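Section 2. Folding Garments on the Bed Surface

This section of the Clirkia Household Care Guide applies to all guest rooms at Nernau and Grotholm. It covers the folding of trousers and other long garments where no table is provided. Revised Mar 19, 2026.

2.1 Preparing the surface

1. Draw the quilt up and smooth it from the center outward.
2. Lay the sleeping mat over the quilt with its finished side up. The quilt may show along the edges.
3. Remove any pens, chargers or papers from the area to be used.
4. Check the mat for split strips by passing a flat hand along it, never across it.

Caution: A split strip will pull threads from knitted fabric. Withdraw the mat from use and report it to the Tuhiwai linen store.

2.2 Folding long garments

1. Empty all pockets and close the zipper or buttons.
2. Place the garment on the surface at full length, with the waistband away from you.
3. Bring one leg over the other so that the seams meet.
4. Take hold of the cloth near the end, lift it slightly and draw it straight. Do not drag it over the surface.

Black fabric during handling:
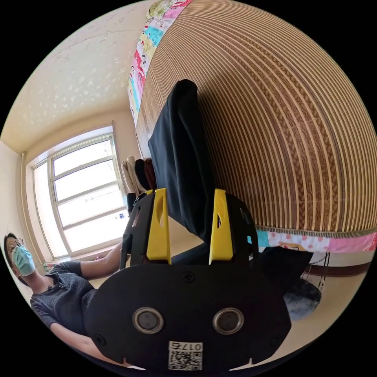
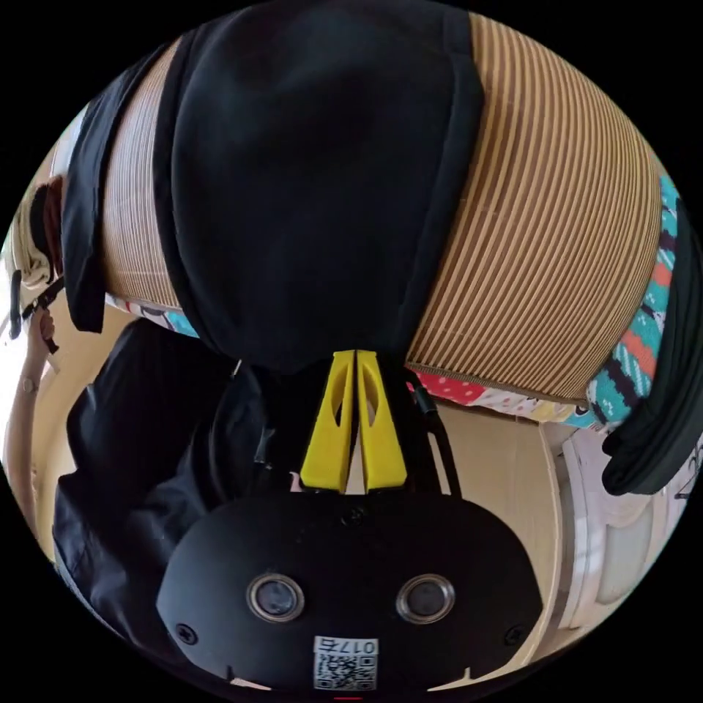 5. Smooth the folds toward the hem with the palm.
6. Fold the hem up to the knee, then fold once more to the waistband.
7. Set the garment aside with the last fold facing the door – this is the side from which it will be collected.

Note: Dark garments show lint readily. Brush them before step 6 and keep them apart from towels.

Note: Where a garment is longer than 1300 mm, make one additional fold at step 6.

2.3 Stacking and storage

1. Stack no more than 14 folded garments in one pile, heaviest at the bottom.
2. Leave a gap of 60 mm between the pile and the shelf above.
3. Store light and dark items on separate shelves.

Caution: Do not store garments that are damp. Hang them until fully dry and begin again at 2.2.

2.4 Care of the mat

Wipe the mat along the strips with a lightly moistened cloth and let it dry flat, out of direct sunlight. Roll it loosely for storage. Mats are inspected each July, and the result is entered on the room card.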